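4. Gripper Fault During the Bandage Packing Task

4.1 What happened

The task for the second half of the project was to pick up rolls of self-adhesive bandage wrap and place them in a clear plastic bin. The work cell has two arms, each with a two-finger parallel gripper. Both arms are run by the Viltik controller, and the task scripts are kept in the Pradell repository with the rest of the course code.

During run 15 in November, the left gripper closed on a roll and did not stop at the set force limit. The fingers kept closing until the roll was pressed nearly flat. The controller reported a normal grasp. The operator, Wycliffe Masanja, pressed the emergency stop. No one was hurt and the arm was not damaged. One fingertip pad came off and was glued back on the same afternoon.

The run was logged as a failure and work on the cell was stopped until the cause was known.

4.2 Finding the cause

The first guess was a bad motor current reading. The gripper was tested against a spring scale at three opening widths, and the readings agreed with the scale each time. The wiring at the wrist was checked next and no loose connector was found.

The fault was in the script. The force limit is stored in a settings file that is loaded when the controller starts. After a restart between runs 14 and 15, the file was loaded before the gripper had finished its homing move. Homing resets the limit to the factory value, so the lower limit for soft items was lost. The log shows the limit being written at line 415 and the homing message arriving after it.

The same fault could have happened on earlier runs. The controller had been restarted 4 times before run 15, but in those cases the gripper was already homed and the order of the two steps did not matter.

4.3 Changes made

The script now waits for the homing message, writes the limit, and reads it back. If the value read back does not match the file, the arm will not move. A second check compares finger position with the expected width of the item and opens the gripper if the fingers close too far. Section 2 of the lab safety sheet was also changed: after any restart, the first grasp is done on a foam block at low speed, with one person at the stop button.

4.4 Repeat tests

The tests were repeated with the same types of items, starting with the fingers clear of the bin.

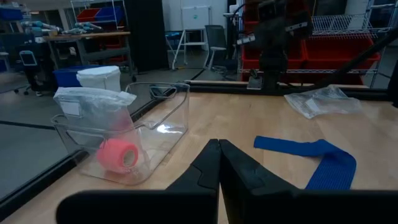 Figure 6. View from the wrist camera, with the pink wrap in the bin and a strip of blue wrap on the table.

The restart fault was forced on purpose by delaying the homing move. The arm refused to move each time, as intended. The width check was tested separately by entering a false item width, and the gripper opened.

One problem remains. A loose strip of wrap has no fixed width, so the second check cannot be used on it. For these items only the force limit protects the material. Hong and Gesmont suggested adding a timeout on the closing move, but this has not been tried.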